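Otance 숫자 나무 블록 · 띠 그림 블록 합본 안내서
3장. 탁자 준비, 쌓기, 놀이 진행, 정리 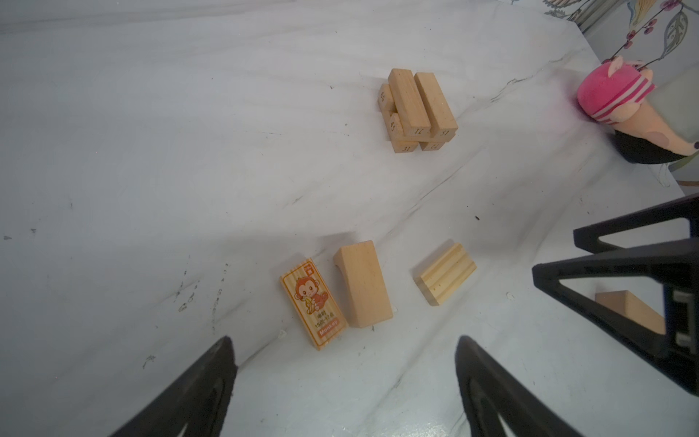 3.1 시작하기 전에

이 장은 상자에 들어 있던 접지 설명서를 대신한다. 접지 설명서에는 "어떤 탁자에서나 1분이면 준비 끝"이라고 적혀 있는데, 우리 쪽에서 해 본 바로는 그렇지 않았다. 처음 하는 사람은 블록 방향을 맞추는 데만 한참을 쓴다. 그러니 시간을 넉넉히 잡고, 급하면 숫자 블록만 꺼내고 그림 블록은 상자에 두는 편을 권한다.

개정일은 2021년 5월 11일이다. 그 전에 인쇄한 것은 3.4절의 점수 규칙이 다르므로 버려도 된다. 3월에 돌린 초안을 아직 갖고 있는 사람이 더러 있는데, 그 초안은 번역이 틀린 곳이 많았다.

용어부터 정해 둔다.

숫자 블록: 끝면에 검은 숫자가 찍힌 긴 직육면체 블록. 탑을 쌓는 데 쓴다.
그림 블록: 넓은 면에 띠 동물이 인쇄된 납작한 블록. 세우거나 눕혀서 쓴다.
민무늬 블록: 인쇄가 없는 블록. 접지 설명서에는 용도가 나오지 않는다. 3.6절 참고.

3.2 탁자 고르기와 닦기

접지 설명서는 바닥 재질을 가리지 않는다고 하지만 가린다. 대리석처럼 단단하고 매끈한 상판은 수평이 잘 나와서 탑이 오래 버티는 대신, 무너질 때 소리가 크고 맨 아랫단이 밀리기 쉽다. 천을 깐 상판은 조용한데 아랫단이 기운다. 어느 쪽이 더 낫다고 잘라 말하는 사람을 여럿 봤지만 근거를 대는 사람은 못 봤다. 아래 순서는 단단한 상판을 기준으로 썼다.

1. 상판 위의 물건을 모두 치운다. 컵은 특히 멀리 둔다.

2. 마른 천으로 한 번 닦는다. 무늬가 있는 돌 상판은 부스러기가 무늬에 섞여 눈에 잘 띄지 않는다. 손바닥으로 쓸어 보면 알 수 있다.

3. 얼룩이 남아 있으면 물기를 꼭 짠 천으로 닦고 완전히 마를 때까지 기다린다.

4. 숫자 블록 한 개를 눕혀 놓고 네 귀퉁이를 차례로 눌러 본다. 까딱거리면 자리를 옮겨서 다시 해 본다. 탁자가 기운 것인지 블록이 휜 것인지는 블록을 뒤집어 같은 자리에 놓아 보면 대충 가려진다.

5. 의자에 앉은 사람의 팔꿈치가 탑에 닿지 않을 만큼 가장자리에서 떨어진 곳을 탑 자리로 정한다.

주의: 칠을 하지 않은 나무는 물을 먹으면 결이 일어난다. 젖은 상판에 블록을 올리지 말 것. "생활 방수"라는 판매 문구가 어디서 나왔는지 우리는 모른다.

참고: Xinyi Fu는 탁자에 미끄럼 방지 시트를 깔자고 했고 Jinfeng Jiang은 반대했다. 둘 다 해 보았는데 탑이 버티는 시간에 뚜렷한 차이가 있었는지는 의심스럽다. 시트는 선택 사항으로 둔다.

3.3 숫자 블록 탑 쌓기

상자 안에는 기둥 틀이 하나 있다. 높이가 260밀리미터라고 인쇄되어 있으나 탑을 끝까지 받쳐 주지는 못한다. 줄을 맞추는 용도로만 생각하면 된다.

1. 숫자 블록을 상판 위에 쏟지 말고 한 줌씩 꺼낸다. 모서리가 찍힌 블록은 대개 쏟을 때 생긴다.

2. 숫자가 찍힌 끝면이 어느 쪽인지 확인한다. 숫자를 바깥으로 돌릴지 안으로 감출지는 아래 놀이 방식에 따라 다르다. 처음이면 바깥으로 돌린다.

3. 맨 아랫단에 블록을 나란히 놓는다. 블록 사이를 억지로 꽉 붙이지 않는다. 너무 붙이면 나중에 가운데 것이 빠지지 않는다.

4. 다음 단은 아랫단과 엇갈리는 방향으로 놓는다. 단마다 방향이 바뀌므로 숫자도 한 단은 앞, 한 단은 옆에서 읽힌다. 한쪽에서 모든 숫자가 보여야 한다고 생각하고 방향을 틀어 쌓는 사람이 많은데, 그러면 탑이 서지 않는다.

5. 몇 단 올릴 때마다 기둥 틀이나 자를 옆면에 대고 튀어나온 블록을 밀어 넣는다. 손바닥 두 개로 양옆을 한꺼번에 누르는 것이 가장 빠르다.

6. 맨 윗단까지 올리고 틀을 위로 천천히 뺀다. 비스듬히 빼면 윗단이 딸려 나온다.

숫자 순서는 맞추지 않아도 된다. 접지 설명서의 그림에는 숫자가 차례로 쌓여 있는데, 섞어 쌓은 탑과 차례로 쌓은 탑은 튼튼하기가 같다. 예를 들어 17번 옆에 51번이 오든 31번 아래에 60번이 오든 상관없다. 다만 정리할 때 빠진 번호를 찾으려면 순서대로 늘어놓는 과정이 한 번은 필요하고, 그것을 쌓을 때 할지 치울 때 할지는 각자 정한다. 우리는 치울 때 한다.

주의: 블록 끝면의 숫자는 인쇄이고 파낸 것이 아니다. 손톱이나 지우개로 문지르면 흐려진다. 6과 9는 거꾸로 두면 헷갈리는데 밑줄 표시가 있는 상자도 있고 없는 상자도 있다. 밑줄이 없는 상자를 받았다면 연필로 직접 그어 둔다.

3.4 놀이 진행

상자 뒷면에는 이 놀이가 집중력, 수 개념, 사회성을 한꺼번에 길러 준다고 되어 있다. 그럴 수도 있다. 확인할 방법이 없으므로 이 안내서에서는 규칙만 적는다.

가. 빼서 올리기

1. 차례를 정한다. 가장 어린 사람이 먼저 한다는 규칙이 접지 설명서에 있으나 지키지 않아도 놀이에는 영향이 없다.

2. 자기 차례에 블록 하나를 빼서 맨 윗단에 올린다. 한 손만 쓴다.

3. 맨 윗단이 다 차지 않았으면 바로 아랫단의 블록은 건드리지 않는다.

4. 블록을 톡톡 건드려 보는 것은 허용한다. 건드린 블록을 꼭 빼야 하는지를 두고 다툼이 잦으니 시작 전에 정해 둔다. 정하지 않았으면 빼지 않아도 되는 것으로 한다.

5. 탑이 무너지면 그 차례의 사람이 진다. 탁자를 흔든 사람이 따로 있으면 그 사람이 진다.

나. 숫자 점수

1. 가와 같은 방법으로 하되, 뺀 블록의 숫자를 그 사람의 점수로 적고 블록은 윗단에 올린다.

2. 합이 먼저 168을 넘은 사람이 이긴다. 3월 초안에는 점수를 100까지만 세라고 되어 있었는데, 큰 숫자를 노리면 너무 빨리 끝나서 바꾸었다.

3. 탑을 무너뜨린 사람은 점수를 모두 잃고, 나머지 사람 가운데 점수가 높은 쪽이 이긴다.

점수를 암산으로 하겠다는 사람은 말려야 한다. 종이에 적는다.

다. 숫자 감추기

숫자 있는 끝면을 보이지 않게 돌려 쌓고 나의 규칙으로 한다. 더 재미있다는 평이 많다는데 누구의 평인지는 적혀 있지 않다. 엇갈린 단 때문에 탑 둘레 어디에선가는 숫자가 보이기 쉬우니, 감추기를 제대로 하려면 사람들이 탑의 두 옆면 쪽으로만 앉아야 한다. 네 사람이 둘러앉는 자리에서는 포기하는 것이 낫다.

3.5 그림 블록 쓰기

그림 블록에는 띠 동물과 중국어 글, 영어 이름이 인쇄되어 있다. 시간대가 적힌 것도 있는데 옛날에 하루를 열둘로 나누던 시각법에서 온 것이다. 원숭이 블록의 15点-17点은 신시, 그러니까 오후 3시에서 5시 사이를 가리킨다. 아이가 물어보면 이 정도로 답하면 된다. 중국어를 읽지 못해도 놀이는 할 수 있다.

이 블록이 숫자 블록과 왜 한 상자에 들어 있는지는 설명서를 끝까지 읽어도 알 수 없다. Njål Fjeld가 Derkport 지점에 물어보았으나 받은 답은 "함께 쓰면 놀이가 풍부해집니다"가 전부였다. 우리가 실제로 써 본 방법은 다음과 같다.

가. 벌칙 뽑기

1. 그림이 아래로 가게 눕혀서 탑에서 떨어진 곳에 흩어 놓는다.

2. 탑을 무너뜨린 사람이 하나를 뒤집는다.

3. 나온 동물의 흉내를 낸다. 하기 싫다는 사람에게는 시키지 않는다.

나. 시각 줄 세우기

1. 그림을 위로 두고 넓은 면으로 눕힌다.

2. 쥐에서 시작해 적힌 시간 순서대로 한 줄로 놓는다.

3. 다 놓은 뒤 첫 블록과 마지막 블록이 시간으로 이어지는지 본다. 쥐의 시간은 자정을 끼고 있어서 여기서 막히는 아이가 많다.

다. 세워서 넘어뜨리기

짧은 변으로 세워 줄을 만들고 첫 블록을 민다. 접지 설명서에서는 간격을 "적당히"라고만 했다. 블록 키의 절반쯤으로 시작해서 조절한다. 숫자 블록을 사이에 섞으면 무게가 달라 중간에 멈추는 일이 잦으므로 섞지 않는다. 탑이 서 있는 탁자에서는 하지 말 것.

주의: 그림이 인쇄된 면끼리 맞대고 문지르면 색이 묻어난다는 말이 있다. 우리 상자에서는 그런 일이 없었으나 다른 상자까지 보장하지는 못한다.

3.6 민무늬 블록

인쇄가 없는 블록이 나오면 불량이라고 생각하고 교환을 요청하는 경우가 있다. 교환해 주는 곳도 있고 원래 그런 것이라고 하는 곳도 있다. Sihan Peng은 잃어버린 블록을 대신하는 예비품이라고 보고, Junhao Zou는 다른 제품의 조각이 섞인 것이라고 본다. 어느 쪽도 확인되지 않았다.

예비로 쓰려면 먼저 다른 숫자 블록과 나란히 놓고 두께를 비교한다. 조금이라도 두껍거나 모서리 모양이 다르면 탑에 넣지 않는다. 맨 윗단에만 올리면 괜찮다는 의견도 있지만 빼서 올리기를 몇 차례 하고 나면 윗단이 더는 윗단이 아니다. 둥근 면이 있는 것은 어느 단에도 맞지 않으니 그림 블록 쪽에 두고, 점수 종이를 누르는 데 쓰면 된다.

3.7 자주 생기는 문제

탑이 처음부터 기운다.
아랫단을 다시 본다. 대부분은 블록 밑에 낀 부스러기이다. 아닐 때는 휜 블록을 찾아 맨 윗단으로 보낸다.

블록이 빠지지 않는다.
빠지지 않는 것이 정상인 블록이 있다. 위의 무게가 그쪽에 실려 있기 때문이다. 다른 블록을 고른다. 양초를 문지르라는 조언이 인터넷에 돌아다니는데, 해 보니 먼지만 잘 붙었다.

나무 냄새가 난다.
뚜껑을 열어 바람이 통하는 그늘에 둔다. 며칠 지나도 그대로이거나 코를 찌르는 냄새라면 쓰지 말고 산 곳에 문의한다. "무취 원목"이라는 표시는 믿지 않는 것이 좋다.

가시가 일어났다.
고운 사포로 나뭇결을 따라 민다. 숫자가 있는 끝면은 피한다. 많이 밀면 그 블록만 얇아져서 헐거워진다.

숫자가 중복된다.
같은 번호가 2개 나오는 상자가 있다. 쌓는 데는 지장이 없다. 숫자 점수로 놀 때는 둘 다 적힌 대로 센다.

3.8 정리와 보관

1. 바닥부터 살핀다. 무너진 블록은 생각보다 멀리 간다.

2. 숫자 블록을 번호 순으로 늘어놓고 빈 번호를 확인한다. 빈 번호가 있으면 상자 뚜껑 안쪽에 연필로 적는다.

3. 그림 블록은 숫자 블록과 섞지 말고 주머니에 따로 담는다. 상자에 딸려 온 주머니는 끈이 잘 풀린다. Lü에서 파는 면 주머니로 바꾼 뒤로는 풀린 적이 없지만 꼭 그 제품이어야 할 이유는 없다.

4. 숫자 블록을 기둥 틀에 넣고 틀째 상자에 눕힌다. 세워서 넣으면 뚜껑이 뜬다.

5. 마른 천으로 상판을 다시 닦는다. 돌 상판은 블록 모서리에 긁힌 것처럼 보이는 자국이 남을 때가 있는데, 나무가 묻은 것이면 닦인다.

보관 장소는 건조하고 해가 들지 않는 곳으로 한다. 난방기 옆은 피한다. 보관용 습기 제거제를 함께 넣으라는 Proltitz의 권고문이 상자에 끼워져 있는 경우가 있으나, 그 회사가 습기 제거제를 파는 곳이라는 점은 감안하고 읽기 바란다. 우리는 넣지 않고 있다.

주의: 세 살이 안 된 아이가 있는 곳에서는 주머니 끈과 블록을 모두 손이 닿지 않는 높이에 둔다. 블록이 커서 괜찮다는 말을 듣더라도 떨어뜨려 발등을 찧는 문제는 그대로 남는다.

분실한 블록의 낱개 주문은 4장을 본다. 주문서에는 번호와 함께 끝면 숫자의 글자 모양을 적어야 한다. 생산 시기에 따라 글자 모양이 다르다고 한다.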